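Equipment Planner, Robotics (full time, on site)
Kumel Automation
Posted February 25, 2026

We need someone to buy our robots. More exactly, we need someone to stop us from buying robots the way we have been buying them, where an engineer falls in love with a data sheet at lunch and the invoice arrives before anyone has measured the door.

Kumel builds and tests picking stations for grocery packing. Arms, grippers, pedestals, tables, cabling, baskets, and a produce bill that our accountants have asked about more than once. The next budget year opens in September, and by then we want a plan for all of it that a grown-up would sign.

What you'd be doing

You'd own the equipment list, from the arms down to the bolts. At present it is a spreadsheet with 252 rows, 20 of which say "misc." You'd find out what those are. You'd talk to suppliers, get quotes, read the quotes, and notice the line on page six where the controller turns out to be sold separately. You'd work out lead times and then tell the engineers, who will be sad.

You'd also sit in on testing. Planning from a desk is how we ended up with a shelf of fingers too wide for a radish.
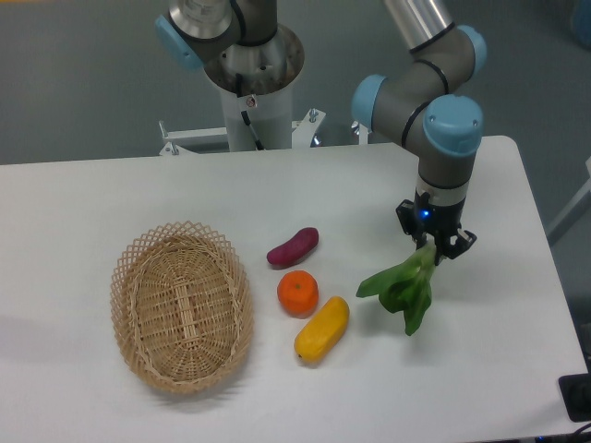 Leafy greens are the reason our gripper budget looks the way it does. A tangerine is a fairly polite object. Anything with leaves has its own opinions about where it would like to be, and each new finger design costs money before it costs us an afternoon. Part of your job is deciding when we've tried enough of them. Tshepo Ngubane runs the test floor and will argue for one more. Sometimes he's right, so please hear him out before saying no.

You'd report to Shakuntala Khurana, head of operations, and work most closely with Ashok Kaushik in finance. Ashok likes totals that match.

What we're looking for

Some years of buying or planning technical equipment. Robots would be great, but packaging lines, lab gear or machine tools are fine too.

You can read a wiring diagram well enough to know what's missing from the order.

You're comfortable with spares, service contracts and depreciation, and can explain the last one to an engineer without either of you leaving the room.

A degree is welcome. We won't check what it's in.

What you get

Salary in line with your experience, discussed in the first call so neither of us wastes a second one. Health and dental. Paid vacation you are expected to take. A desk in Room 128, near the window — the window faces the loading dock, but it opens. There is fruit. We advise against eating any that has been through testing.

How to apply

Send a resume and one page (one) about a purchase you talked somebody out of, and what they bought in its place, to Chiharu Onishi in hiring. No cover letter needed. If you're called in, you'll meet Shakuntala and Ashok, walk the test floor with Tshepo, and spend an hour marking up an old quote of ours with a red pen. Bring your own pen if you have a favorite. Ours are in the "misc." rows.

Agencies, please don't. We have a budget for that too and it's zero.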